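Plurnholm gripper

The Plurnholm gripper is a pair of hand-held robot grippers, with no robot attached, built by Sheyla Urrego and Kevin Huamán at the Sotelo shared workshop in Mostport. The operator supplies the arms, the patience and the lower back. Motions recorded with the pair are meant to be replayed later by a machine, which at the time of writing the builders do not own.

History

Urrego began the project in October 2023, after pricing a secondhand robot arm and closing the browser tab. Huamán joined to do the wiring and stayed to argue about the wiring. The first working pair was shown at the workshop's open evening on June 22, 2024, where it picked up a sponge to moderate applause.

Design

Each unit has a handle, two black fingers and a cable. Wireless operation was tried for 9 days and is still discussed in low voices. Later units carry a flat plate on top, the third attempt at a mounting surface; the first two are used in the workshop as coasters. Parts for the pair cost $167, a figure that leaves out a drill bit Huamán considers a personal loss.

The software, named Sundent for reasons neither builder will defend, stores each attempt as a separate file. It refuses to save attempts longer than 900 seconds, a limit reached twice, both times with a shoelace.

Tasks

The standard set has six tasks, all of them things a person can do while thinking about lunch. The best known is the key task, in which a bunch of keys with colored tags is to be hung from one of the four hooks on a black key holder. Urrego rates it the hardest of the set. The ring is thin, the hooks are small, and the tags swing wherever they please.

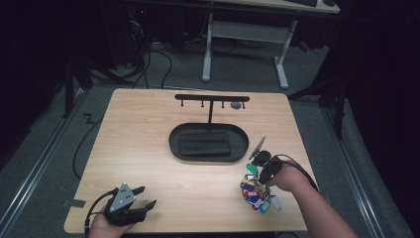
Reception

Opinion within the workshop is divided. Members who have used the grippers praise the handles and complain about their wrists. A proposal to add a seventh task, folding a fitted sheet, was withdrawn by its author after one rehearsal by hand.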